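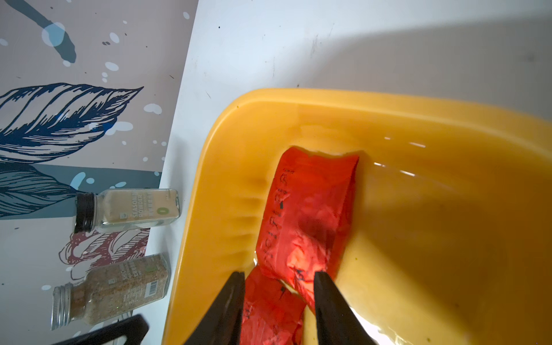

Mararell, April

Last updated: April, 9 a.m.

How do you look after a robot that works near water?

A robot arm can pick up a bottle, a box or a bag. The part that does the picking up is called the gripper. Some grippers have two fingers that open and close, a bit like your thumb and first finger.

The hard jobs are the slippery ones. A thin plastic bag in a basin of water bends and folds, and light bounces off the water. That makes it tricky for the robot's camera to tell where the bag ends. Black fingers against a red bag are easier to pick out than red on red would be.

At the Gridavier workshop in Mararell, the robot is called Dustix. It has made 3592 grabs so far, and 587 of them were in water. After every wet job, a worker follows the same steps.

First, the arm is stopped and the power is switched off. Nobody touches a robot while it can still move.

Next, the fingers are wiped with a soft cloth, from the top down to the tips. Small bits of plastic can get stuck there.

Then the worker checks the 2 screws that hold each finger on. If a screw is loose, the finger wobbles and the robot misses. The screws are tightened by hand with a small tool – never too hard, or the thread gets damaged.

The camera needs care too. One dried drop on the lens can make a blurry spot, so it gets cleaned with a special lens cloth.

Last comes the test. The power goes back on and Dustix opens and closes its fingers slowly. The whole job takes about 9 minutes.

When the fingertips wear smooth, they are swapped for new ones. The spare tips are kept in a drawer marked Rätsep, after the shop that makes them. Old tips go in a separate box so they don't get mixed up with the new ones.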